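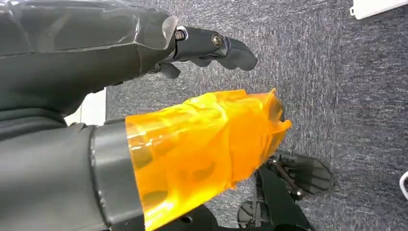

Lower hand closes by itself after e-stop release, orange wrap on forearm

Posted by Tatsuya Hirano, 12 January 2022
Robots and automation > Faults

Two-arm setup, Tullura controller, firmware 626. Arms are parked one over the other above the carpet. Problem is the lower one, the one with the orange plastic on the forearm.

Hit the e-stop, release it, wait for the ready light. Before I send anything the lower hand closes. Full close, pretty quick. Then fault 148 on the pendant and the whole arm goes limp. Upper hand never does it. Both arms run the same script and same firmware.

Tried so far:
swapped the hand cable, same thing
power cycle at the wall, fine for maybe an hour then back
turned the grip force down to minimum. Still closes, just slower
reloaded the config from September, no change

Wrap was put on to keep carpet fuzz out of the openings in the forearm. It's loose and bunched up at the wrist end. Could that be it? Don't see how plastic makes a hand close but I'm out of ideas. Need this going again by the end of the week. It got my sleeve yesterday, no injury but I did not enjoy it.

Benmoussa
Take the plastic off. Had something similiar on a different arm, film got pulled into the wrist and it did all kinds of weird stuff. Ten minute job, just try it.

Tetsuya Kikuchi
First thing, stop releasing the e-stop with anybody in reach. Sleeve today, finger next time. Pull the motor power to that hand until you know what it is. Logic power can stay on, you need it for the log.

148 on the Tullura is "position target stale". Controller comes back from the stop still holding the last target it had before the stop, and goes there. If your script was partway into a grip, it finishes the grip. That would fit with turning the force down only making it slower.

Why one hand and not the other, my guess is the hold-on-resume setting. It's stored per arm and the config file doesn't touch it, so your reload wouldn't have changed anything. Param 138. Should be 0 on both. I'd bet the lower one says 1. Set it, save to flash (people forget the save), full power off, check it again after it comes up.

Then test like this. Hand motor power off, e-stop in, release, read the target in the log. Should match where the hand really is. If it matches five or six times in a row put motor power back and do it from the far side of the room.

If 138 is already 0 on both then I'm wrong and I'd look at the encoder in the wrist. Post the log either way.

About the wrap, don't think it's the cause but I wouldn't leave it loose at the wrist. Tape it back or trim it, well away from the fingers. Check it isn't holding heat in too, feel the forearm after a long run.

Tatsuya Hirano
Lower arm had 138 set to 1, upper was 0. Changed and saved. Motor power still off, target matched on all the releases I did. Will put power back tomorow with the room clear. Took the wrap off as well so if it's fixed I won't know which one, sorry. Log is up, it's the file ending 3012.

Udton
Same fault on mine but on both hands and 138 is 0 already. Anyone?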